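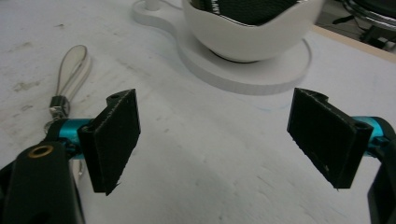 Folero Ovby desk, white, 2 years on

I bought the Ovby when I started working from home and the ironing board had stopped being funny. It replaced a pine thing of my aunt's that leaned to the left and took every pencil with it.

Assembly first. Folero say one person can do it in an hour. I'm one person and it took me nearly 3, with a break for toast and another to turn the crossbar round after I'd fitted it upside down. The drawings don't show which way up it goes. Look for the side with the countersunk holes and put that facing the floor.

Once up, it's very steady. I type like someone putting out a small fire and my tea stays in the mug. The legs adjust at the bottom, handy if your floor was laid in 1930 by a man in a hurry.

Now the white. It looks lovely in the shop. At home it takes a mark from a mug, a sleeve, a library book and, on one occasion, a satsuma. Most of it comes off with a damp cloth and washing-up liquid. The grey rubs from my old laptop feet needed a melamine sponge, and I'd go gently, as I now have one patch shinier than the rest. Pen is forever. A desk mat would solve all this and also cover up the desk you paid for.

The cable tray is a joke. It holds one plug, provided the plug is slim and has no friends. I took mine off in October and used hooks.

I did look at the Sönmez, which is prettier, and the Evano, which has a drawer, but the Sönmez wobbled in the showroom and the Evano drawer sits exactly where my knees do.

Would I buy it again? Yes, in the oak.

Four stars.

Nyokabi Massawe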